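April — sample room notes, flooring side

Moisture readings first thing, slab in the back half still high. Told Yaw we hold the Dravine plank until it drops. He wants to lay it anyway, see argument below.

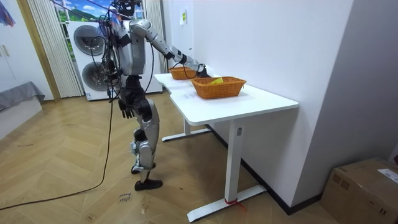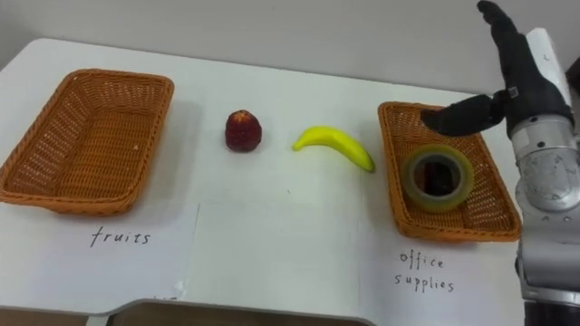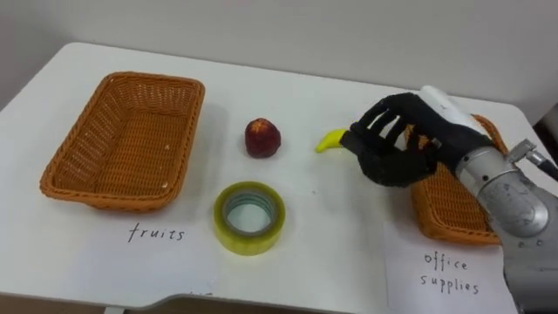
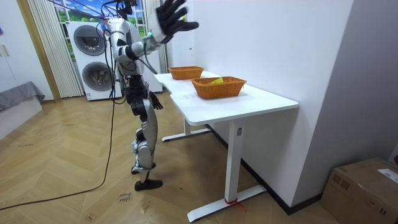

White table and the two wicker baskets, second and third shots.

Adhesive test, day 4. Flidex on the left strip, Fuvus on the right, same trowel, same batch of oak. Flidex skinned over too fast again — lost the last row, had to scrape it. Fuvus stayed open long enough but two boards crept overnight, gap you can get a dime into. Re-do with straps.

Štěpánek wallpaper: 182 rolls on the delivery slip, two dye lots mixed. Hung one drop of each side by side, difference shows at the seam in afternoon light, not under the lamps. Seperate them before anybody sells a roll. Lot stickers are on the shrink wrap only so dont unwrap.

Carpet offcuts binding — machine skipping on the thick pile. New needle, bit better. Tension?

Yaw Ankrah's point re slab: readings near the door are fine, so start there & work back. My point: same slab. Left it at 2 more readings, 4 pm both times, same holes.

Cut list for the stair nosing is wrong, somebody measured to the riser face. Need nearly 150 in. more. Ask supplier if the stain match still holds.

To do: straps, dye lots, tape the meter lid (cracked)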